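Ralora Household Advice Service
Kitchen and storage tips: keeping a small vegetable harvest

This page is intended for households that grow vegetables on a balcony, in a back garden or on a shared plot, and that wish to keep what they have picked for longer than a few days. It replaces the leaflet issued in April. The advice applies to ordinary domestic kitchens and does not cover food prepared for sale.

1. Before storing anything

Sort the crop on the day it is picked. Anything bruised, split or nibbled should be set aside for immediate use. Potatoes, carrots and beetroot should not be washed before storage; brush off loose soil with a dry hand or a soft brush. Leafy crops may be rinsed in cold water, but must be dried well in a clean tea towel before they go into the refrigerator.

Twist the tops off beetroot instead of cutting them, leaving a short length of stem. Carrot tops should be removed close to the root, as they draw moisture from it. Onions and garlic need to be dried until the necks are papery and no green remains.

2. Root vegetables

Carrots, parsnips and beetroot keep well in boxes of slightly damp sand. Lay them in rows so that they do not touch, cover with sand and repeat. The box should stand in a cool, frost-free place such as a shed or an unheated porch. Check it every fortnight and remove any root that has softened.

Potatoes are to be kept in the dark, in paper or hessian sacks. Plastic bags are not suitable. Potatoes that have turned green should be thrown away. Do not store them beside onions.

3. Beans, peas and courgettes

French and runner beans may be frozen after blanching. Bring a large pan of water to a full boil, add the beans in small batches and allow two to three minutes from the moment the water returns to the boil. Transfer them at once to a bowl of iced water. Drain, dry and spread them on a tray in the freezer for an hour or two, then pack them into bags and press out the air. Peas need only one to two minutes.

Courgettes freeze poorly in slices. Grated, squeezed and packed in portions, they are acceptable in soups, cakes and fritters.

4. Setting out the work surface

Clear the table and wipe it down before any jars or trays are brought out. Keep one plate for scraps and another for produce that is ready to pack.
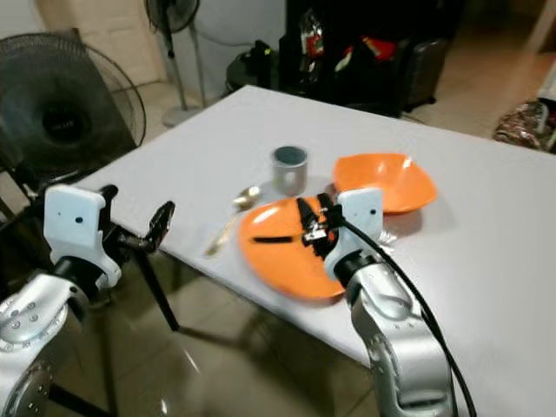
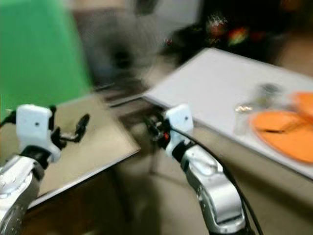
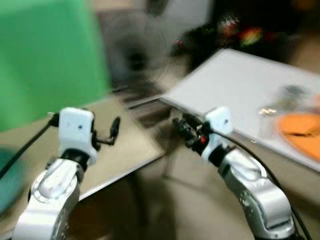

5. Herbs

Woody herbs – rosemary, thyme, sage and bay – may be dried in small bunches hung in an airy room out of direct sun. Strip the leaves when they crumble easily and keep them in a jar with a close lid. Soft herbs such as parsley, chives and coriander lose most of their flavour when dried. Chop them finely, pack them into an ice-cube tray, cover with a little water and freeze. Basil may be treated in the same way with oil in place of water. Herbs frozen in oil should be used straight from the freezer and not left at room temperature.

6. Jars and vinegar pickles

Wash jars in hot soapy water, rinse and dry them in the oven at a low heat. Fill them while they are still hot, using hot vinegar for cooked chutneys. Use vinegar of at least five per cent acidity and do not dilute it unless the recipe says so. Lids should be new or undamaged, with a vinegar-proof lining. Vegetables must not be bottled in plain water at home without a pressure canner and a tested recipe.

7. Labelling

Every bag, box and jar should carry the name of the contents and the date of packing. Pencil on a paper label is more reliable than felt pen in the freezer. Place new items behind old ones – a simple habit that prevents most waste.

Further help

Printed copies of this page may be requested from the Isgate office, where the service holds 2,000 of the current edition. Questions on storage should be addressed to Fiachra Hayes. Corrections to the text should be sent to Jouko Savolainen, Publications.

Last reviewed: Wednesday, June 19, 2019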